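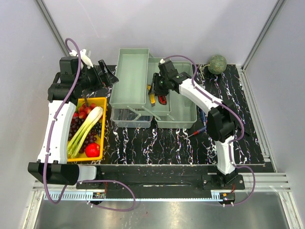

Cleared out the last of the storage unit this morning. Five years of rent on a 6 by 10 space, and most of what was in there went to the dump or the thrift store.

The final bill was $189, including the lock they cut in April when I lost the key. I had been telling people the unit cost me next to nothing. I added up every payment tonight and stopped being able to say that.

The last twelve months alone came to $2,589. That covers rent, the insurance they add on, and two late fees. The rate went up twice and I never called to ask about it.

If you have a unit, look at your first bill and your latest one side by side. Mine started with a move-in special from Fodik Storage. The special ran three months and the regular price was in small print on page two.

What I kept: my tools, the winter tires, one box of letters, and the Yagi sewing machine that was my grandmother's. It still needs a belt. The shop on Fillau Street says they can order one.

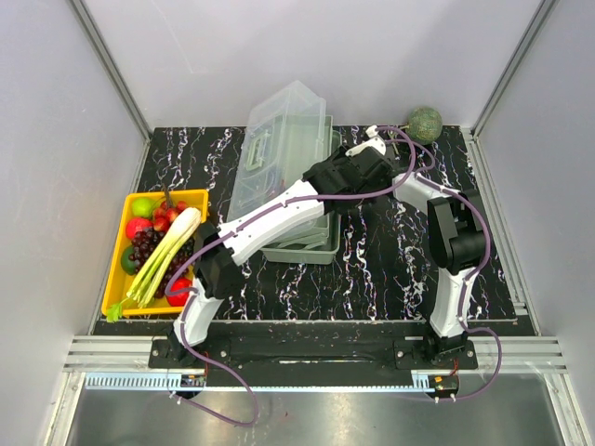

The couch was the reason I rented the place. I was going to put it in the next apartment. The next apartment had stairs with a tight turn and the couch never made it up. I should have sold it that week.

I did sell a few things. The bookcase, the patio set and a dresser brought in $615 total over one weekend. The patio set went first. Everyone wanted to pay less than the listing, so I started pricing a little high.

Paint and old batteries can't go in the regular trash where I live. The county drop-off in Punadum takes them, but you need proof of address and they close at 2. I got there at 1:40 and there was a line.

Someone asked about getting the deposit back. There wasn't one. There was an "admin fee" at the start and it doesn't come back.

Also, get your move-out confirmation in writing. I turned in the form at the desk and they emailed me a copy while I stood there. Autopay has to be turned off separately. I did that from the parking lot.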